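The White Strip Stage

I have reached the part of a sewing project where everything is flat, pale and slippery, and I love it!

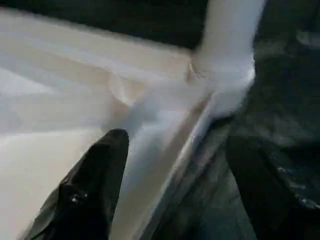
Soft white stuff on the beige, all a blur.

The plan is new edging for the old cream curtains in the back bedroom. Noeline Rutherford passed them on to me in August, along with a tin of hooks and a note saying they were made in 1978. They have outlasted three sofas and one very determined cat — and the fabric is still lovely to handle.

So far I've cut 11 strips of soft white cotton, each 35 inches long. I press them in half, press them again, and then pin one end to the ironing board while I work down to the other (Roman Kubiak showed me that, and it has saved me so much muttering). My first few wandered all over the place. By the fourth I had the hang of it, and now I get a silly little thrill every time the edges meet.

Next up is the corners. I want proper mitered ones, and I've practiced on an old pillowcase until it looks more like origami than bedding. Valbona swears by basting them by hand first, so I'm going to try that tonight with the radio on and a big mug of tea. If you have a favorite thread for heavy cotton, please leave me a comment — I'm down to my last spool!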